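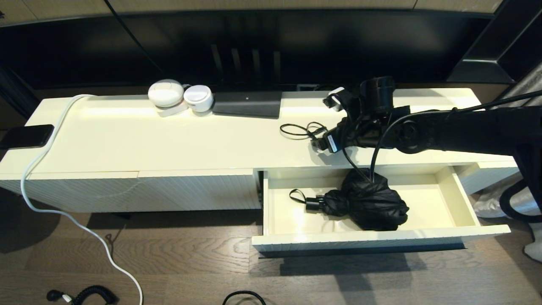 Fig. 2. Low cabinet with a dark screen behind it and small items on the top.

Section 3: Placing and setting up your Mockus dehumidifier

Read this section before you plug anything in. The leaflet in the carton covers the same ground in six drawings, and two of those drawings are wrong about the drain plug. Where the leaflet and this guide differ, go by this guide.

3.1 Choosing the room

The carton says "whole home". Take that with a pinch of salt. The Mockus dries the room it stands in and, if the doors are left open, a little of the next one. If your trouble is a damp back bedroom, a machine in the living room will not cure it.

1. Pick the room where you see condensation on the windows first thing in the morning.
2. Stand the machine on a hard, level floor. Thick carpet blocks the lower grille.
3. Leave a clear gap on the side with the air outlet. Do not push that side up against a cabinet, a sofa or curtains.
4. Keep the machine away from televisions and other electrical goods. The outlet air is warm, and a knocked tank will spill.

Caution: Do not stand the machine on top of furniture. It is heavier when the tank is full than when you lifted it out of the carton.

3.2 Before first use

1. Keep the machine upright for 3 hours after delivery. Couriers are supposed to carry it upright. We would not count on it.
2. Take out the tank and remove the foam wedge behind it. The float will not move with the wedge in place, and the "tank full" light will stay on.
3. Check that the float swings freely, then push the tank back until it clicks.
4. Plug straight into a wall socket. Do not use an extension lead or a plug-in timer.

Note: The carton may contain a scented Graline tablet. It makes the air smell of lemons. We have found no sign that it does anything about mould, whatever the wrapper says, and you can leave it out.

3.3 Setting the humidity

1. Press POWER. The fan starts at once and the compressor follows a few minutes later.
2. Press HUMIDITY until the display shows 55.
3. Leave it there for a week before you change anything.

Many people go straight to the lowest setting. All this usually does is keep the machine running day and night. If the windows are still wet after a week, come down one step and wait again.

The AUTO mode is less clever than it sounds. It reads the air right beside the machine, so it may switch off while the far corner is still damp. A cheap dial hygrometer on the other side of the room will tell you more.

3.4 Error codes

122 - The tank is missing or not pushed home. Refit it.
135 - The room is too cold for the coils. Switch off, warm the room and try again.

If either code comes back after 2 attempts, unplug the machine and contact Skenton. Do not pay for the Zulum "refresh" service that some shops offer at this point. As far as we can tell it is a new filter and a wipe with a cloth, and you can do both yourself.

3.5 Putting the machine away

By May most homes can do without it.

1. Empty the tank, dry it with a towel and leave it out overnight.
2. Vacuum the filter. Do not wash it in hot water.
3. Coil the mains lead loosely. Tight bends near the plug are a common cause of faults.
4. Cover the machine with something that lets air through. 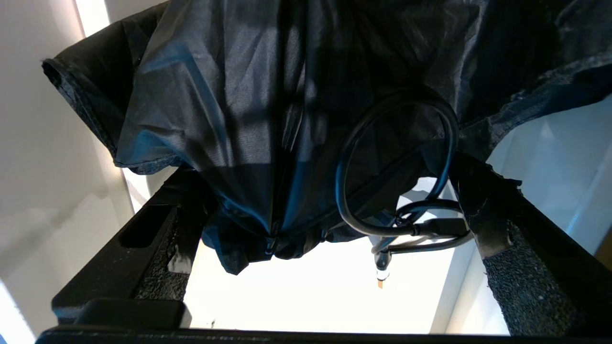
Fig. 3. Black fabric cover with a zip, and a coiled cable.

Caution: Never run the machine with any cover on it, even one sold as "breathable". We have yet to see one that let enough air past the grilles. Store the machine upright, and repeat step 1 of 3.2 if it has been laid down for any reason.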